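About Sarkik

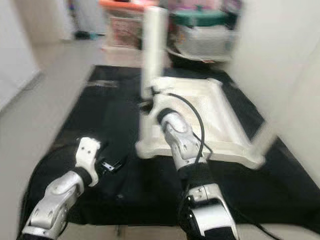

What does Sarkik do? We write, test and teach working rules for two-armed robots that share rooms with people, and we help small companies put these rules into daily use.

Who we are

Sarkik began as a small workshop in Purndale, with one rented room and two engineers who did not agree about where an emergency stop button should be placed. The question took a whole winter to settle. The answer became the first page of our house rules, and those rules have since grown to 212 numbered points. We now work from two sites, the original one in Purndale and a larger one in Honov, where most of the courses are held.

Our clients are mostly small firms: packing rooms, repair shops, laboratories, schools with a technical program. Many of them buy an arm first and think about the rules later. We do not blame them for this. The law and the international standards are long and they are written for specialists. Our work is to read them carefully and turn them into pages that a person can follow at the start of a shift.

How we work

Every rule is tried at a table before it is printed. We use plain things for this work, such as a white tray on a black cloth, and we keep the same layout for a whole series of tests, so that the results can be compared. If a rule cannot be followed by a new colleague after one reading, it goes back to the writer.

The points below are the ones our clients ask for most often. They are taken from the house rules, in shortened form.

Before the first movement of the day, the operator walks once around the table and checks that cables can move freely through the full reach of both arms. A cable that pulls tight at any point is reported and the arm is not used.

Each arm has its own home area. One arm may enter the area of the other only when the task sheet says so, and the task sheet must say which arm waits.

Loose parts, including spare gripper fingers, are written on the task sheet before work starts and checked again when it ends.

Tall or narrow objects are moved at reduced speed. The speed is written on the sheet by the person who tested it – never from memory.

Storage boxes stay outside the reach of the arms, with the reach measured with the gripper fitted.

Any person in the room may stop the work, at any time, and does not have to give a reason until the arms are at rest.

The Trujillo record

In our second year we started a common log for stops, near misses and small damage. We called it Trujillo, after the street where the Purndale workshop stands. It holds 492 entries today. Clients can read all of them, including the ones that are not flattering for us. An entry has five lines: what was planned, what happened, who was near, what was changed, and when the change will be looked at again. Names of persons are not recorded. We found that people write more openly in this way, and more often.

The record is also how the rules get changed. Once a year, in February, we read the new entries together and decide which points to rewrite. Last year the part about gripper changes became shorter by half, and the part about cables became longer.

Courses and visits

The basic course in Honov takes two days. Groups are kept small, up to 5 people, and everybody spends time at the table. So far 252 operators have finished it. There is no written exam. At the end each participant prepares a task sheet for his or her own workplace, and we go through it together.

We also make site visits. A visit takes one working day, and the report follows within two weeks. We do not sell robots or grippers, and we do not take payment from companies that do. A client who asks which arm to buy will get a list of questions from us – the choice stays with the client.

Contact

Please write to the Honov office for courses and to the Purndale office for site visits and questions about the house rules. We read everything and answer in English. Printed copies of the rules are free for schools, and other readers pay only the postage.

Page last updated 14th January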